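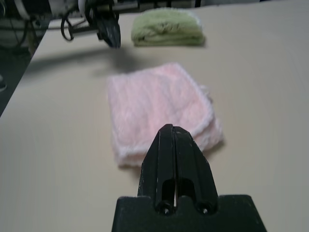

Fold them in thirds and they'll fit anywhere, a customer in Bralcombe wrote to the shop last summer, and the owner of Ultetti has been arguing with that letter ever since.

"Thirds is fine if your shelf is deep," she told me. "Most people's shelves aren't. They fold in thirds, it sticks out over the edge, and then the door won't shut and they think they own too many towels."

She has sold towels in Cilham since 1975, first from a market stall and then from the narrow shop on the corner of the main street. She asked that her name be left out, on the grounds that everybody in town calls her by the shop's name anyway. We talked on 3 April 2018, in the back room, with the kettle on and the delivery from Macedo still in its boxes by the door.

I had come to ask about folding. She wanted to talk about washing first.

"A new towel should be washed before you fold it for the closet," she said. "It comes with a finish on it. It looks soft in the store and then it pushes the water around your back. Wash it warm, on its own, no softener. Then do it again if you have the patience."

She doesn't sell fabric softener and won't recommend one. In her view it coats the loops of the terry and the towel stops drinking. When customers bring back a towel and say it has gone flat, she asks how they dry it before she asks anything else. Shaking it hard when it comes out of the washer, twice from each end, does more for the pile than anything in a bottle, she says.

On color she is less strict. Pale towels sell best in Cilham and always have. Pink went out for a long stretch and has come back, and the light greens never really left. She tells people to keep the pale ones away from face creams with bleaching agents in them, and to wash a new pink by itself the first few times.

"People are scared of pink in the wash," she said. "It's the navy they should be scared of."

The folding itself takes her a few seconds. For a bath towel she brings the short ends together, then folds it again the same way, and only then brings the long sides in. The result is a square pad. Hand towels she folds long and narrow so that they can lie across a shelf or stand up in a basket.

I asked what she does about fringe. Fringed towels are harder to keep neat, and she admitted she orders fewer of them than she used to.

"You put the fringe inside if you want it tidy and outside if you want to see it," she said. "I put it outside. Why would you pay for fringe and hide it? But you have to comb it with your fingers while it's damp. If it dries in a knot it stays in a knot."

Thick towels are another matter. The heavier the terry, the more the last fold wants to open up, and one side will always end up higher than the other. She stacks them with the thick sides alternating so the pile doesn't lean. At home, she said, she doesn't bother with this, and her own pile leans.

The shop holds more than it seems to. At the last inventory, in July, there were 297 bath towels on the shelves and in the back. She had expected 300. The missing three bothered her for a week. She now thinks they were sent out with a hotel order to Bralcombe and never billed, and she has decided to let it go.

Her advice on how many to keep at home is short: two for each person, two for guests, and an old one for the dog or the floor. Some customers tell her they own over 20 and can't find a dry one. She suggests they take everything out, put it on a table and feel each one.

"Don't look at them, feel them," she said. "The scratchy ones are the ones you never pick. You already know which they are. Cut them up for the car."

She does not think much of rolling. Rolled towels look good in a hotel, where somebody is paid to roll them again the next day, but in a family bathroom they come undone the first time a child pulls one from the bottom.

Before I left I asked her to settle the question from the letter. She took a bath towel from the nearest stack, folded it in thirds, and set it on the shelf beside her. It hung over by the width of a thumb. She pushed it back with the flat of her hand, looked at it, and folded it again her own way.

"I did write back," she said. "I told them to measure the shelf."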